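Buscar en el repositorio Buscar Limpiar

14 de febrero — equipo de documentación de Navia
Lectura: 3 min

Zamport: fotos y notas sobre telas estampadas dobladas

Qué contiene

Zamport reúne 3000 fotos de telas domésticas mientras se doblan, se sacuden o se dejan caer: sábanas, manteles, fundas, alguna cortina. Cada foto lleva una etiqueta de tejido, una de estampado y una de estado. De las tres, solo me fío de la segunda, y con reservas.

La carpeta principal se llama telas. Las notas están en notas.csv, separadas por punto y coma. La versión anterior usaba comas y rompía los campos con texto libre, así que conviene borrar la copia vieja antes de descargar esta.

Etiquetas

El campo estado admite doblada, a medias y suelta. En teoría. En la práctica, «a medias» se convirtió en el cajón donde cae todo lo que el anotador no quiso pensar. Revisamos 153 fotos con esa etiqueta en diciembre y en unas 30 no nos pusimos de acuerdo sobre qué significaba.

El campo tejido es peor. Distinguir algodón de poliéster en una foto es adivinar, y quien diga que su modelo lo consigue debería enseñar con qué lo comparó. Lo conservamos por compatibilidad con Stisov, que lo exige como columna obligatoria.

Sobre el doblado

El método que seguimos es el de Marty, una guía casera que promete pilas perfectas con tres pliegues. Funciona con fundas de almohada. Con una sábana bajera, no lo he visto salir bien todavía, y las fotos de «resultado final» de la propia guía me parecen planchadas.

Los estampados grandes complican las cosas. Una mancha de color partida por un pliegue parece dos motivos distintos, y las filas de puntos se tuercen en cuanto la tela se arruga.
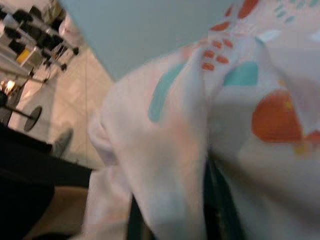 Por eso el campo estampado describe colores y formas sueltas, sin intentar nombrar el dibujo completo. Hubo una propuesta para añadir «infantil», «floral» y similares. La rechacé: con media tela escondida entre dobleces, eso es opinión — y ya tenemos bastante opinión en la columna de al lado.

Límites conocidos

— Las telas claras están sobrerrepresentadas.
— Hay fotos movidas. No se han filtrado.
— El estado «doblada» no dice nada de si el doblado aguanta en el armario.

Las correcciones se envían como cambios a notas.csv, una fila por foto. Las que solo digan «revisar» se cierran sin respuesta.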